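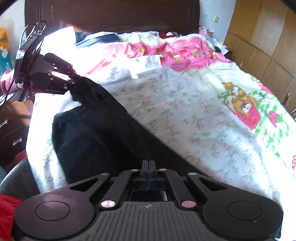 I have come to believe, rather late in life, that a grown-up is entitled to a silly bed. For years I was on the other side of the question. I read the magazines, I owned the oatmeal linen, I had a grey throw folded into a long strip across the foot of the mattress where it kept nobody warm, and I would have told you with a perfectly straight face that a bedroom ought to be restful on the eye. Now I would choose a white sheet with little green and pink sprigs on it, and a large brown bear in a pink dress standing among the leaves, and I would put a bright pink cartoon blanket across the top and feel no shame at all. Add a pair of fuzzy socks and a pink and white cup within reach of the pillow, and you have something I would call furnished.

I should explain how I was converted. When I moved to Prutholm I took the upstairs of a house belonging to Jocelyn Boychuk, who was seventy if she was a day and had let rooms since her children left. It was February and the wind came up the hill as though it had been sent for. My own bedding was in a van that had gone to the wrong town, and so Jocelyn opened the airing cupboard on the landing and gave me what there was. What there was had rabbits on it. The pillowcase had a different set of rabbits, older and more faded, and the blanket was covered in yellow ducks wearing sou'westers. I thanked her politely and thought I would put up with it until the van came.

Well, I slept like a child. I dare say the cold had something to do with it, and the stairs, and the two helpings of Jocelyn's barley soup, but I woke up at half past seven with the sun on the ducks and I laughed out loud, alone, in a strange house, before I had even found my glasses. I can't remember the oatmeal linen ever making me laugh. When the van arrived a week later I carried my boxes up and left the one marked "bedding" taped shut until Easter.

Since then I have looked at other people's beds with some curiosity, when I've been allowed to, and I have noticed that the ones I like best were never really decided upon. A blanket came from an aunt, a sheet was what the market had left, and a cushion moved in from the sitting room one winter when somebody had a cough and never went home again. I think of a heavy carved headboard, the sort that gets handed down whether you want it or not, and a wardrobe in quite another wood because it was the one that would go up the stairs. Put a cartoon bear in the middle of all that dignified timber and the whole room cheers up. The bear does the furniture a kindness, I feel. A carved headboard with a plain white quilt in front of it always makes me think of a solicitor's office.

There is a shop on the main road in Buner, called Quezada, where I used to go and stroke things. They sell a bed set there in a colour named Cisaveck, which as far as I could make out is mushroom, and the full set with the two bolsters and the bed runner costs 600. I stood in front of it for quite a while last winter. A very pleasant young man told me that the weave had 43 separate stages to it, and that customers found it calming, and I am sure they do. But I kept thinking about where on this calm bed I was going to eat my toast.

That is my real quarrel with the tasteful bedroom - it doesn't want you in it. It wants to be looked at from the doorway at eleven in the morning, with everything tucked in. And a bed has so much more work to do than that! It is where you put your feet up in your trousers at four in the afternoon when you have only come upstairs to fetch something. It holds the letter you haven't answered, and the fluffy blanket you meant to fold. A busy pattern is wonderfully forgiving of all this. You can lose a biscuit crumb among sprigs of greenery for days, whereas on mushroom it would look like a boulder.

My sister, who has excellent taste and a bedroom to match, tells me that these prints are for children and that I will tire of them. She may be right about the first part. But I do wonder when exactly we are supposed to stop. We give small children bears and hearts and pink blankets because we want them to feel safe in the dark and glad in the morning, and I have not noticed that I need either of those things any less than I did at six. I have more to lie awake about now, if anything. As for tiring of them, the ducks have been through the wash more times than I should like to work out, and one has lost his beak, and I am fonder of him than of most of my crockery.

Jocelyn gave me the blanket when I moved out. She wouldn't take any money for it, so I left her a tin of the good shortbread and the whole of the oatmeal linen, still in its box. She wrote to me afterwards to say it had come in very handy for covering the dahlias.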